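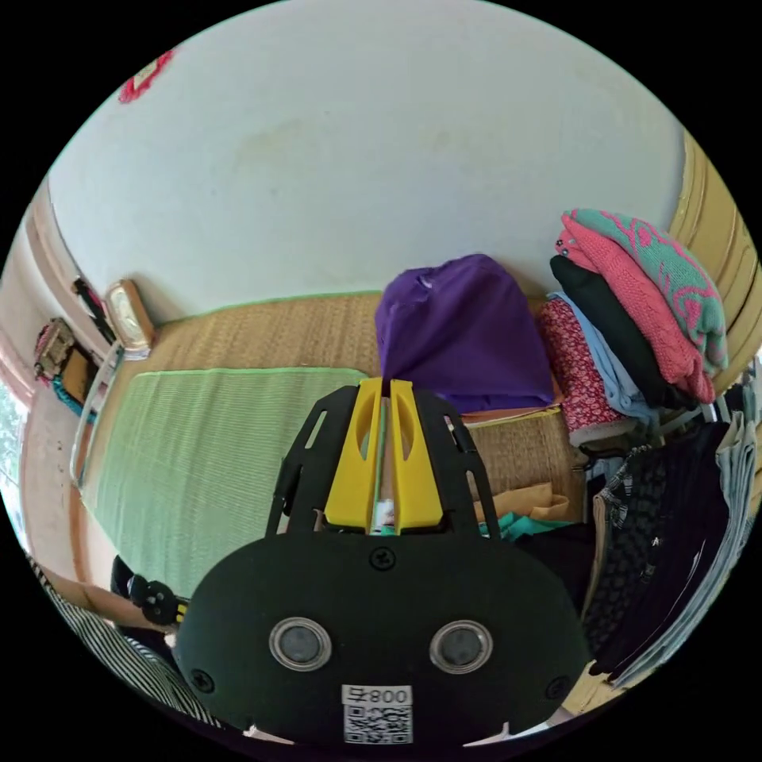

Last updated: March

I've had the Mavby wall clock up in my hallway since the fall, and I like it enough that I've bought a second one for the kitchen, so I figured it was time to write it up properly.

Some background. I'm fussy about clocks. I don't wear a watch, I leave my phone in my coat, and I grew up in a house where every room had a clock in it and no two of them agreed. My father set the one by the stove ahead by 7 minutes so we'd make the bus, and of course we all learned to subtract. What I want now is a plain clock that I can read from the far end of the hall before coffee, that doesn't tick loud enough to hear from bed, and that I don't have to reset every couple of weeks.

The Mavby comes in two sizes and I have the bigger one. Black numerals, all twelve of them, on an off-white face, with thick hands and a thin red second hand. No logo on the dial! The name is on the back, where it belongs. It's made by Skukix, who I only knew from kitchen timers, and the Mavby has the same feel as those: a bit chunky and very easy to understand.

Reading it is a joy. The minute hand reaches all the way out to the minute marks (you'd be amazed how many don't) and the hour hand is short and fat enough that you'd never mix them up. The cover is acrylic with a slight curve to it, and I expected glare from the front door window. There's a little on sunny mornings, right over the 10, and none for the rest of the day.

Now the noise. It has a sweep movement, so the second hand glides around instead of jumping, and from three feet away I can't hear a thing. With my ear against the case there's a soft whir, like a tiny fan. My old clock was a ticker and I used to shut the bedroom door on account of it. I sleep with the door open now. The dog is thrilled.

Timekeeping has been very good. I set it on a Friday evening against the time signal on the radio, and a month later it was maybe two seconds fast. I didn't touch it again until the clocks changed. To change it you turn a little wheel on the back, and this is my first real gripe, because the wheel is small and smooth and set deep in the housing. If you have big fingers or any trouble with your hands, it's a nuisance. I ended up using the eraser end of a pencil, which works great, but I shouldn't have to.

Second gripe: the hanger. It's a single keyhole slot, and the opening is narrow, so the screw they give you only just fits and anything heavier won't go in at all. I went through my whole jar of screws before giving up and using theirs. Once it's on, it stays put and hangs flat. My hallway walls are old plaster and I did drill a pilot hole first, and I'd suggest you do the same if yours are crumbly.

It runs on one AA battery. The booklet says to avoid rechargeables and I've been good and followed that. Still on the first battery, so I can't tell you how long one lasts.

I did look hard at the Baldursdóttir before buying. It's a beautiful thing with a birch rim and a pale gray face, and they had one running at the home store in Flodstead, so I stood in front of it for a good long while. The numerals are thin and gray too, though, and from across the aisle I was guessing. If you want a clock for a room where you sit close to it, go and see it. It would look lovely over a desk. For a hallway I need black on white.

A few small things I've noticed over the months. The rim picks up dust along the top edge and a dry paintbrush gets it off in one pass. The face hasn't yellowed at all, and it gets a fair bit of sun. The box it comes in is sturdy enough to mail as is, handy if you're giving one as a present (my sister is getting one, she doesn't read this site). And there's some 700 words of booklet for a product with one wheel and one battery, most of it safety warnings, but there's a nice drawing of how to mark the wall at the end.

The kitchen one went up last weekend, over the back door, and the two of them match to the second so far. My father would've hated that.

Would I buy it again? I already did!

Print this review | E-mail this review

2,931 views | 7 comments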